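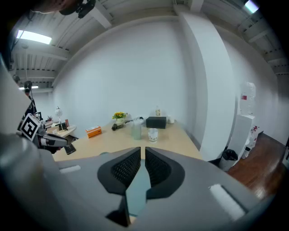

Omid Parsa wants the old units off the desks until the fix is in, and he wants that said before anything else in this release. Fine. Stop using them. If your Brasia hand-held gripper was shipped before July, switch it off, unplug the pack, leave it on a shelf.

Now the details.

Zavness is pulling back 186 Brasia grippers over a finger fault. The fingers can keep closing after the trigger is let go. Doesn't happen every time. In our bench runs it showed up after long sessions, mostly past the 900 cycle mark, and the grip force stayed on until power was cut. One operator at our Mahama site had a thumb pinched Wednesday. Bruising, no break, back at work the next morning. Sessions there were stopped at 3:40 pm and havent restarted.

Cause, as far as we know it: a release sensor supplied by Rastard drifts when the housing warms up. The controller reads "trigger still held" and does what it's told. Rastard has the parts and is running its own tests. We are not going to guess at their results.

The motor and the finger pads are not affected. Neither is recorded data, although any session where the fingers closed late should be flagged, the width readings will be off.

What owners need to do:

Check the serial on the base. Anything under 512 is in the recall.
Do not open the housing. Do not tape the trigger (we have heard of this, please don't).
Write to the service desk with the serial and a shipping address. A prepaid box goes out same day if we get it by noon.

Replacement sensors are in hand for 156 units. The rest wait on the next delivery, no date yet, we'll post one when we have it. Loaners for teams in the middle of a collection run, ask early.

"We should of caught this in the warm test and the warm test was too short," said Abdelkrim Alaoui of Zavness. "It's longer now. Every repaired unit goes through the new one before it ships back."

A firmware update that cuts power if the trigger and finger readings disagree will follow seperately. It does not replace the repair.

Press and owner questions: Zavness service desk, weekdays.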